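Vovik (software)

Vovik is an open-source framework for building the user interface of web applications. It is written in TypeScript and is released under a permissive licence. A Vovik application is made up of small units called panels, each of which joins a template to a store of values. When a value in the store changes, the framework works out which parts of the template depend on it and updates only those parts of the page.

The framework was first written by Mārtiņš Dzene as an internal tool at the software firm Sosemik, where it was used for the company's stock control screens. It was made public with version 0.4. Later work has been led by Eglė Siliņa, who wrote the present compiler.

History

Sosemik's stock control product had been built on an older library that redrew a whole screen after every change. Some of its screens held tables with more than 500 rows, and typing into a cell caused a visible delay. Dzene wrote a small replacement for the table view, in which each cell kept a list of the values it had read. The same method was then applied to forms and menus, and the code was moved into a separate repository under the name Vovik.

The early versions had no compiler. Templates were plain strings, read by the browser when the page loaded, and a mistake in a template was reported only when the panel was first shown. Siliņa's compiler, added in version 2, reads the templates at build time and turns them into ordinary functions. The change broke most existing plug-ins, and a number of users stayed on the 1.x line for some time afterwards.

Version 3 was released on December 11, 2020. It dropped support for older browsers, replaced the former event system and made the store read-only outside of named actions. Support for the 1.x line ended in January of the following year.
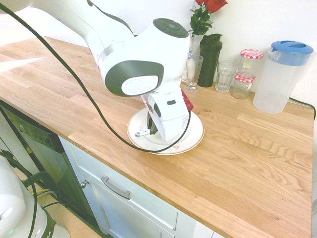 Design

Panels

A panel is a single file with two sections. The first declares the values that the panel owns and the actions that may change them. The second holds the template. Styles are kept in separate files, and the framework takes no part in loading them.

Panels may be nested to any depth. A parent passes values down to its children by name, and a child asks for a change by calling an action that the parent has handed to it. A child cannot write to its parent's store. In version 2 this was a convention and was often ignored; from version 3 the compiler treats it as an error.

Stores

Each store is a flat list of named values. Nested objects are allowed, but the framework tracks only the top level, so a change deep inside an object is not noticed unless the whole object is replaced. This is a frequent source of confusion for new users, and the manual gives a full chapter to it.

Values that are worked out from other values are called derived values. They are calculated when first read and kept until one of their sources changes. A derived value that depends on itself, directly or through others, stops the build with a message that names each step in the loop.

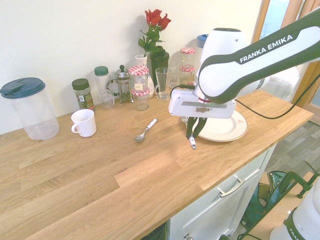
Derived values may not start network requests. Such work belongs in an action, which can write its result to the store when the request ends. If the panel has been removed from the page in the meantime, the result is thrown away without a warning – a choice that has been questioned in the project's issue tracker, as it can hide faults in the calling code.

Compiler

The compiler works in three passes. It reads the template into a tree, marks each node as fixed or changing, and writes out the update functions. Fixed nodes are created once and never visited again. The output is readable and keeps the names used in the source, which makes it possible to step through it in a debugger without a source map.

Related tools

Gunside is the official router. It matches the address of the page against a table of routes and loads the panels needed for each one. It can be used without Vovik, although this is rare.

Bhardwaj is a testing tool that runs panels outside a browser. Its own test suite contains 163 cases, taken mostly from faults reported against version 2. It does not model layout, and tests that rely on the size or position of an element have to be run in a real browser.

Limitations

Vovik has no built-in method for drawing pages on the server. Long lists are also a known weak point: the framework creates a tracking record for each changing node, and memory use rises steeply in tables of 3,000 rows or more. The manual advises splitting such tables into pages.

See also

Comparison of web frameworks
Reactive programming
Template processor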